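The Small Things Box: Gallery

Rasdale House Household Collections
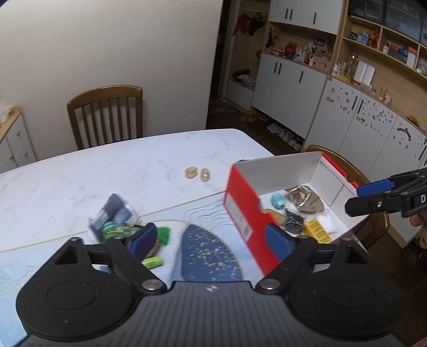
SORTING AND STORAGE

A red and white shoebox in use as a catch-all, with a turquoise stone bead, a crumpled brown and gold wrapper and a yellow box with printed text among its contents. To the left, more small objects share the tabletop, including a string of turquoise beads on a green printed card and a coil of brown twine.

About this gallery

Many households keep a box of this kind. It holds the items that belong to no particular drawer: single beads, short lengths of cord, the last of a packet, a battery set aside until someone can test it. Such boxes are seldom recorded, and their contents are usually dispersed when a family moves or a room is cleared.

The Household Collections program at Rasdale House began recording everyday storage in November. The register now holds 584 entries, arranged by type of container and by the room in which sorting takes place. Entries are prepared by Liis Sepp, Curator of Domestic Life, and are reviewed before publication. This page belongs to the group on cardboard containers, which currently has 53 entries.

The container

Shoeboxes form the largest part of the cardboard group. They are sturdy, they stack well, and they arrive in most homes without being bought for the purpose. The box in this entry has a red end with a white label and barcode, and a white interior. The register records labels of this kind where they survive, as they can help to establish when a box entered the home – although the contents may be considerably older or newer than the box itself.

The contents

The program does not rank contents by value. A bead and a wrapper are entered in the same way, by material and color where these are known, and by general appearance where they are not. One item in this box, a lump of rough black material, is entered as unidentified. A small tan object is listed in the same manner. Readers who consult the full register will find that unidentified items are common in this group, and that the term carries no judgment as to whether an object should have been kept.

Craft supplies are listed under a separate heading. The turquoise beads, the twine and a green tasseled fringe on the table fall within it. Households contributing to the register often store such supplies with general oddments, and the two headings should be read together.

The table

Sorting is most often done at a dining table, where there is space to spread things out and a chair close at hand. The table in this entry has a white marble-patterned top with grey veining and a blue and gold patterned placemat. Wooden dining chairs stand beyond it. Contributors are asked to leave table coverings in place and to make no special arrangement of the room.

Related entries

Tullar Gallery: button tins and sewing drawers
Doležal Gallery: string, cord and twine
Vollia Gallery: kitchen drawers and their contents

Using the register

The full register may be consulted by appointment in the Rasdale reading room. Requests should give the entry group and the type of container, and should be sent at least 3 working days in advance. Readers may request up to 2 entry groups per visit. Corrections to published entries are welcome and should be addressed in writing to the Curator of Domestic Life.

Page last revised 2 February 2021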